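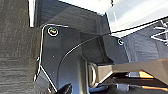

A gripper finger at a black molded panel with two screws set into it.

Trim work at Haltmont used to be divided by vehicle side. Since the arms were installed it is divided by task. The robots take the repetitive reaching and positioning at the plastic panels. The fitters keep the judgment calls: seating an edge, checking a gap, deciding whether a part goes back.

Radwa Slaoui leads the interior line and has worked there for 11 years. Her crew of five now spends more of the shift on inspection and fault clearing. Each fitter took a course of 100 hours, run by the integrator, Alludano, before being allowed to edit a taught position. Pay grades were revised in June, after two rounds of talks.

"The wrist work was what people complained about," Slaoui says. "Now they complain about waiting for a reset."

Carpet remains the harder material. It shifts and compresses, and a position taught against it drifts. Molded plastic holds its shape, but dark surfaces with a sheen give the cameras uneven readings, so lighting was changed at both stations.
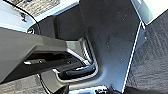 Dark trim panel with a recessed handle, the gripper's tip overlapping part of it.

Recesses are treated separately in the program. Umesh Dixit, the controls technician, limits approach speed near any opening with a rim, and a fitter must confirm the first approach after each model change. Dixit keeps the stop log, which the crew reviews at shift change. Most entries concern cable routing. Fitters can now add their own notes to it, a request they made early in the project.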